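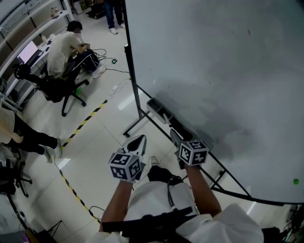 Shared workrooms at the Nuridau building in Flodby will get new cleaning rules in October, after tenants complained that boards and floors were being left for the next group to deal with. The building has 11 rooms, all open to member firms by the hour. Most now have a whiteboard on a black metal stand that can be moved where it is needed, and the boards are the main cause of complaint. Gray smudges stay on the glossy surface when marker is wiped off dry, and over time they build up.

Under the new rules, each group must clean its board with a damp cloth before leaving and put the eraser back on the stand. Magnets stay on the board.
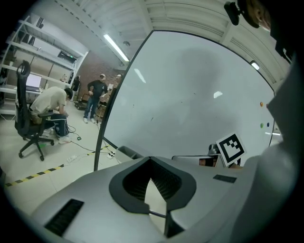

Groups that leave a room in poor shape will get a written notice. After 3 notices in a year, a firm loses advance booking and can only take rooms that are free on the day.

Power cables are covered too. Strips may still be used on the floor during a booking, but they have to be unplugged and coiled at the end – the night cleaners have been mopping the tile around them. Chairs go back under the desks.

The building office said it received 104 complaints between January and the end of June. Replacing worn boards could cost up to $2000, and no date has been set for that work.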